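Notes on the Letting of a Small House

Posted Thursday, August 10, 2023

Readers of this blog will be aware that my late aunt's house in Drallov passed to me and to my brother in the spring of last year. Several have written to ask what was decided, and it seemed proper to set the matter down in one place. The account is confined to the letting of the house. The question of the orchard is still with the solicitors and will be dealt with separately.

The house has 4 rooms on the ground floor and a staircase that no modern builder would be permitted to install. My brother wished to sell. I did not, and after an exchange of letters which did neither of us much credit, it was agreed that the property would be let for a trial period and the position reviewed at the end of it. I undertook to manage the letting myself. My brother undertook not to offer advice, and has on the whole kept to that.

The first task was to establish what a fair rent might be. Two agents were asked to visit. The first gave a figure over the telephone without having seen the house, and was thanked. The second, Ondrejka, sent a surveyor who spent a full morning on the premises and produced a short report. The report recommended that the house be let unfurnished, that the back bedroom be replastered before any tenant was sought, and that the rent be set somewhat below the level of comparable houses in Drasau on account of the bus service.

I accepted the second and third of these recommendations. On the first I took a different view. My aunt's furniture is plain and sound, and it fits the rooms it stands in. To store it would have cost more over the period than it was worth. The larger pieces were therefore left, and the smaller ones divided between the family.

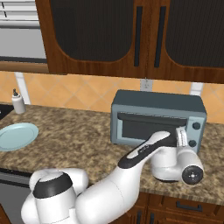
The replastering was carried out by Miloslav Gajdoš, who had worked on the house in my aunt's lifetime and knew where the damp came from. He found that the gutter above the back bedroom had been discharging into the wall, and would not begin work on the inside until the outside had been put right. This added a fortnight. It was the correct decision, and I should have regretted any attempt to hurry him. The whole came to roughly 3,000 with the gutter included, and the invoice was set out clearly enough for the accountant to accept it without a query.

I come now to the inventory, on which I have had the most correspondence. It is my firm opinion that an inventory should be prepared by the landlord in person, and never bought in. I prepared mine over 4 evenings. It runs to 291 entries, each with a line on condition, and it was read through with the incoming tenants room by room before either party signed. They corrected me on several points. A lamp I had entered as sound had a loose fitting, and one of the two hall chairs proved to have an old repair to the back leg which I had sat upon for thirty years without noticing.

Some friends considered this excessive. I can only report that there has been no dispute of any kind over the contents since the tenancy began, and that when a mirror was broken in the winter the tenants wrote to me the same day, quoting the entry number.

A word is due on the form of the agreement. The standard form supplied by the agent was adequate in most respects, though it contained a clause on garden maintenance that could have been read as requiring the tenants to keep the hedge at a height they could not safely reach. I had this struck out and took the hedge upon myself. I also had a clause inserted on notice before visits. A landlord who grew up running in and out of a house is apt to forget that he may no longer do so, and I thought it as well to have the rule in writing where I could be held to it.

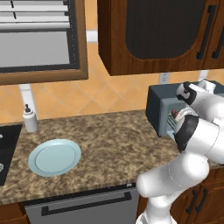
The choice of tenants was the part I had most dreaded. Four households applied. All were civil, and any of them would probably have done. In the end the house went to a couple with a small daughter and an elderly dog called Skomer, the last being the subject of a separate paragraph in the agreement. The references were taken up by telephone as well as by letter, and I would recommend the practice. People will say in conversation what they would not put on headed paper, and in this case what they said was entirely favourable.

The trial period has now some months left to run. The rent has been paid on the agreed day throughout. My brother visited in the spring, with proper notice, and remarked that the back bedroom was drier than he had ever known it — a handsome admission, given his earlier position on the cost. He has not raised the question of a sale since then, and I have not raised it either.

Correspondence on the garden clause may be sent to the usual address. I regret that I cannot supply copies of the inventory, but I am willing to send the blank headings to any reader who asks for them.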